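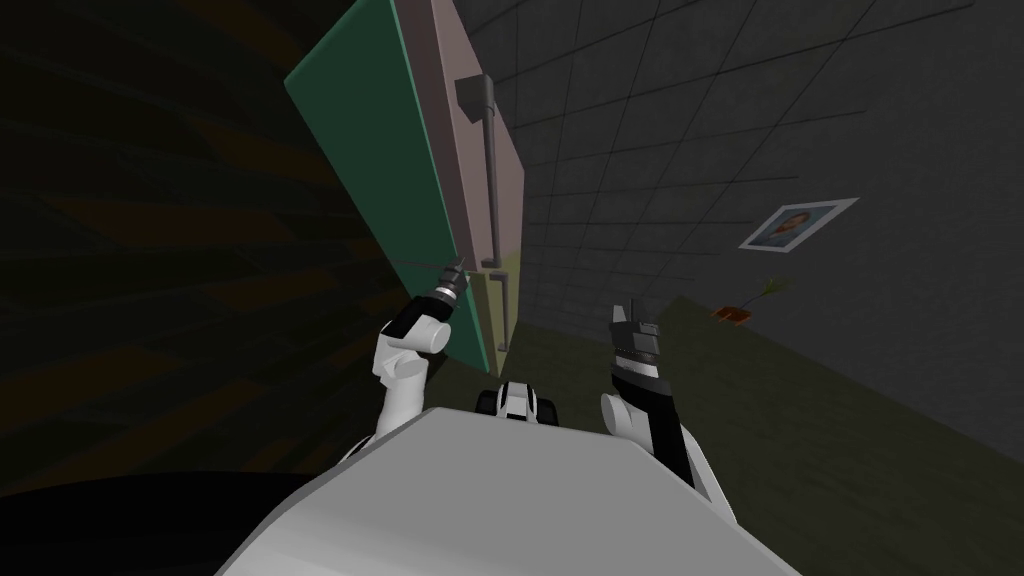

4. Setting Up Your Watchlist and Episode Alerts

Now for the fun part! Your Ivudix account is live, your profile has a name, and it's time to tell the app which shows you care about. Give yourself a quiet evening for this section if you follow a lot of series. You can stop at any point and the app keeps what you've done.

4.1 Add your first show

1. Open Ivudix and select Shows from the bottom menu.
2. Tap the search bar and type at least three letters of the title.
3. Pick the right result. Remakes and originals often share a title, so check the premiere year printed under the name.
4. Tap Follow. The button turns solid and the show moves to your watchlist.
5. Choose where you are in the series: Not Started, In Progress or Caught Up.
6. If you chose In Progress, scroll to the last episode you finished and tap its circle. Every earlier episode gets marked too, which saves a huge amount of tapping on long-running sitcoms.

Note: The free plan holds 60 shows. The full plan holds 3000, and yes, we have heard from people who want more.

Note: Specials, pilots that never aired and holiday episodes live in a separate list called Extras. Step 6 leaves them alone. Mark them one at a time if you want them counted.

4.2 Bring in a list from another tracker

If you've kept a list somewhere else, you can import it in one go. Ivudix reads export files from Clollell and Jisitex, as well as any plain CSV file with a title column.

1. Export your list from the other service and save it to your device.
2. In Ivudix, go to Settings, then Library, then Import.
3. Select your file and wait for the preview.
4. Look through the rows marked with a yellow flag. These are titles with more than one possible match – pick the correct series from the drop-down beside each one.
5. Tap Import Now.

Caution: Importing overwrites episode progress for any show that is already on your watchlist. Make a backup first (Settings, Library, Back Up) if you've been marking episodes by hand.

Caution: Don't close the app while the progress bar is moving. A half-finished import has to be undone from the web version, under Account History.

Elis Skyrme on our support team once helped a viewer bring in 561 shows from a spreadsheet that went all the way back to VHS days. The only rows that needed fixing were soap operas with their names abbreviated, so spell those titles out in full before you start.

4.3 Turn on alerts

Alerts are our favorite part of the whole app. There are four kinds, and you can mix them any way you like.

New episode: sent on the day an episode airs or becomes available to stream.
Season date: sent when a network announces a premiere.
Renewal news: sent when a show is picked up or canceled.
Cast update: sent when a regular joins or leaves.

To switch them on:

1. Go to Settings, then Alerts.
2. Set your time zone. Air times are listed in Eastern Time until you do this.
3. Turn on the alerts you want for your entire watchlist.
4. To change a single show, open its page, tap the bell and choose Custom.
5. Tap Send Test. A short message should show up on your device.

Error 361 after the test means your device is blocking notifications from Ivudix. Open the notification settings on your phone or tablet, allow the app, and send the test again.

Note: Cast updates can give away plot points. If you're several seasons behind, leave them off for that show, or turn on Spoiler Shield, which holds every cast and renewal alert until you are marked Caught Up.

4.4 Share a watchlist

Watching with a partner or roommate? A shared list keeps both of you on the same episode – wonderful for couples with different work schedules.

1. Open your watchlist and tap Share.
2. Enter the other person's Ivudix email address.
3. Choose Can View or Can Edit.
4. Ask them to accept the invitation in their own app.

With Can Edit, an episode marked by one of you is marked for both. Want to keep separate progress on the same show? Open the show page, tap the menu in the top corner and select Track Separately.

If you use the Lehtinen calendar add-on, air dates from a shared list appear in both calendars after the next sync. Thanks to Eduard Vaněk for testing this with a very large family!

Next: Section 5, Ratings and Reviews

Section last revised 2026-10-04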